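Ticket 260: carpet, aisle chair and washroom counter, second floor
Opened by: Rin Shimada
Assigned to: Melahat Sezer
Site: Dekthorpe, Utside wing
Status: open
Opened: 2024-01-07

Rin Shimada wrote:

Hi Melahat! Sorry to land on you with a mixed bag, but the form only lets me pick one category and I've got three things that are sort of related, so I picked "flooring" and hoped for the best.

First up, the carpet. You remember we had a row of tiles swapped out near the partitions, and ever since then people have been telling me the new ones are "in crooked." I've been down on my hands and knees with a flashlight and I really don't think they are. I pushed on every seam along the aisle with my thumb and nothing lifted, nothing rocked. What I think people are noticing is the streaks. They shift a little in shade at the seams, and if you walk in from the window side it looks like the pattern steps sideways. Drives Yau's team nuts, apparently.
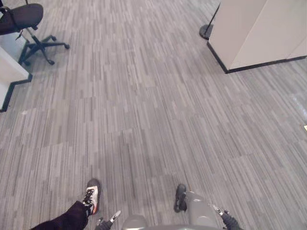
The other complaint is the chair at the end desk, which rolls by itself. I know, I know. But I sat in it for a whole call and yes, I drifted toward the aisle, slowly, like a boat. Here's what I tried:

- Turned it upside down and picked the hair and thread out of the casters. There was plenty. Still drifts.
- Traded spots with the chair from the next desk. That one drifted too, a bit less.
- Put my own water bottle on its side on the carpet where the chair normally sits. It rolled toward the aisle! Did it again, same thing.

So my money is on the floor under the carpet and the chair is innocent. Could somebody bring a long level up? I only have the little one from the Tarnus kit and it's 10 inches, so it just tells me my carpet is fuzzy.

Second location, same ticket (sorry again). The washroom sink is draining slowly. I ran the tap for a bit and timed it, and it took 7 minutes for the basin to empty, which seems like a lot for a sink where people mostly rinse their hands and brush their teeth after lunch. I haven't poured anything down there. I've got a bottle of drain stuff under my desk but the label has a long paragraph about finishes, and I don't want to be the person who ruins the drain.

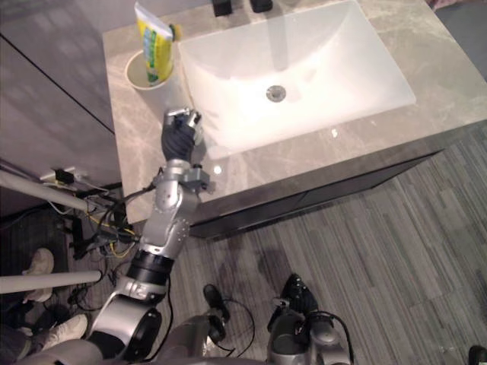 I'd also love it if we could get a small shelf put up in there. Folks keep their toothpaste on the counter and every time the cleaners come through it all gets moved, and then I get a message asking where somebody's stuff went. A shelf, a hook, whatever's in the storeroom. Low priority, but if someone's coming up for the drain anyway, please have them bring a drill!

Melahat Sezer wrote:

Got it, thanks for the detail. No drain cleaner please, we'll pull the stopper and clear it by hand. Can you send me a rough idea of how far the slope goes? Is it just the end desk or the whole open area? And leave the chair where it is.

Rin Shimada wrote:

Okay, I did more bottle science. By the white pillar it rolls. Out in the middle of the open area it just sits there, and I tried it pointing 2 different ways to be fair. So the slope seems to start somewhere near the desks and it's gone by the time you're a few steps out.

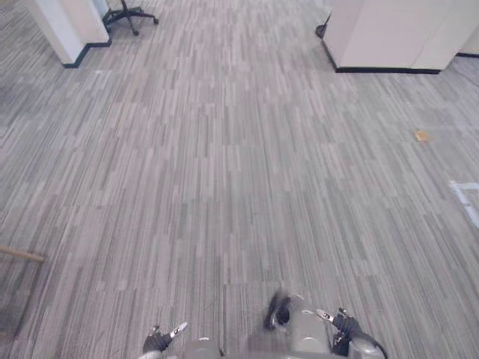 I asked around about the carpet too, and the folks who sit by the window say they'd stopped seeing it weeks ago. I'm happy to drop that part of the ticket if you are. If the tiles have to come up for the floor anyway, maybe they can be shuffled a little when they go back down? There should be spares in the storeroom from the last job, but I don't have the key to check.

Mornings are best for me. If it ends up slipping to February that's fine for the floor, but please don't let the sink wait that long.

Melahat Sezer wrote:

Sink is first, then. I'll split the floor into its own ticket and bring the long level when I come up for the drain. Shelf depends on what's behind that wall.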